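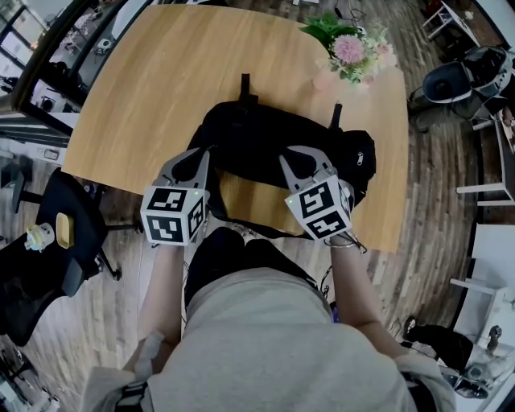
How often should you change the soft fingers on a hand-held gripper? Every 400 sessions has worked well for me, and sooner if a fingertip stays bent after you let go.

I came to that number slowly. We run a pair of grippers at Farnanano, one for each hand, and for most of last winter I swapped fingers only when they split, usually in the middle of something. The left one always goes first (I lean on it, I've been told, and I'm sure it's true). Now I keep a little notebook by the charger, and the last entry says session 1262, so we're well into our fourth set!

The job itself takes 5 minutes a side. Back out the two screws at the base, slide the old finger off, wipe the rail with a dry cloth, slide the new one on, and snug the screws down gently. I used to crank them tight and ended up ordering two new rails from Grola, and they were not quick about it.

While everything is apart I look over the marker cubes too. A scuffed corner or a lifting edge on the pattern will make the tracking jumpy, and you can lose a whole July afternoon blaming the software. Ask me how I know. After that I pick something floppy, a bag is good, and press and pinch until both sides feel the same in my hands.

Next time, the charging dock, which has been buzzing.

14 comments | 5 shares

We use cookies to remember your settings. OK

© Notes from the Bench | Contact | Back to top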